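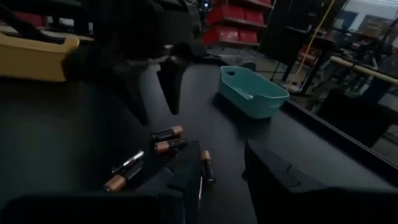
2020-08-03
By the Dratwood battery desk

I started Dratwood in Restville in April with 2 shelves and a bucket of dead batteries from my own kitchen drawers! We sort used household cells so they don't end up in the trash, and I still do plenty of it by hand. They get spread out on a black tabletop, copper ends pointing every which way, and I go from there. Our Uvville drop-off now has room for 3000 (yes, I'm thrilled). Bring yours in a jar, a bag, whatever you've got, and come say hi!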